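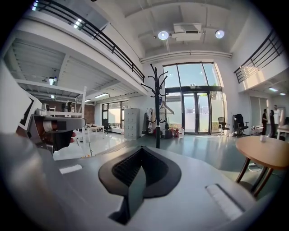
OK, I have to tell you about the tracking fault, because it was such a fun one! Thirty hanger demos in and the left gripper's path kept jumping sideways in replay, always at the same point in the task. Arnel blamed the sunlight on the floor. I blamed the cable.

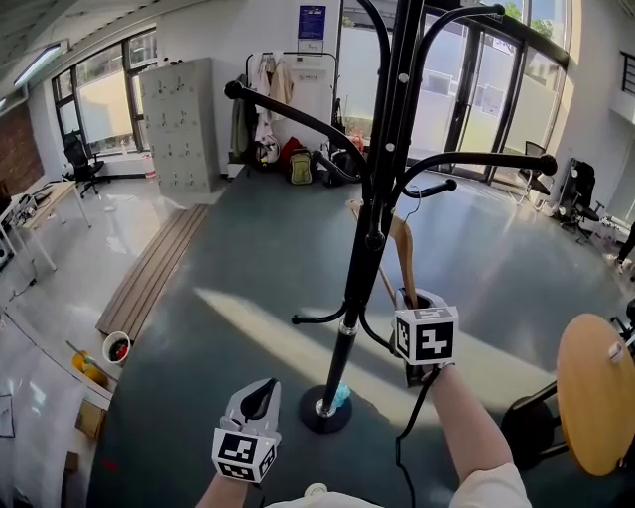 We were both wrong! One bracket screw under the left marker cube had backed out, so the cube rocked whenever the wrist turned. A dab of threadlocker and the next 100 runs replayed clean. Now Birdie wants a wiggle test before every session, and I'm all for it.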